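Skirham Board Approves Equipment Plan for Small-Parts Sorting

2024-09-08

The board of the Skirham Craft Cooperative has approved an equipment plan that sets aside funds for automated sorting and packing of jewelry and jewelry parts. The plan covers the purchase of one bench-mounted robot arm, a set of soft-tipped grippers and the fixtures needed to hold divided storage boxes in place.

Under the plan, the arm will be leased for six months before any purchase is made. Two suppliers, Lynch and Udov, have been invited to submit terms. Each has been asked to quote separately for the arm, the grippers, operator training and yearly service, so that the board can compare the costs line by line.

The request for quotes is based on a study of hand work completed in June. Members were recorded at their tables as they sorted charms, rings and chains and prepared clear plastic boxes for use. Bidders will receive the recordings along with a written list of tasks, and must state which tasks their equipment can perform without changes to the boxes now in use. 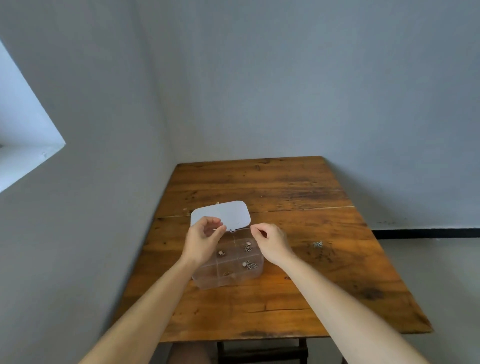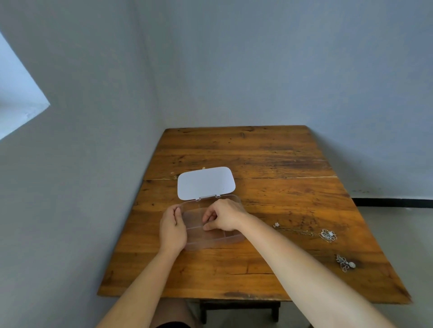 Sorting work at the table, with a clear divided box and silver-toned pieces set out on the wood.

"The quotes must reflect the work as our members do it," said Bình Phan, equipment planning lead for the cooperative. "Chains tangle, small rings are hard to pick up, and the dividers leave little room for fingers. A supplier that prices only the easy tasks will be asked to submit again."

The cooperative packed 942 boxes during the study period. Suppliers will be asked to show their equipment on a trial lot of 100 boxes at the Trulosholm workshop, where power supply and floor space have already been reviewed. Damage to chains and clasps will be recorded for each lot and weighed together with speed and cost.

The budget also includes nearly 600 hours of paid member time for training and for checking finished boxes. Hand sorting will continue at all tables during the lease. Fine chain and pieces with set stones are excluded from the first stage and will be considered only after the trial results have been reported to the board.

Members may request the full plan and the task list from the Skirham office. Written comments on the lease terms will be accepted until the supplier quotes are opened.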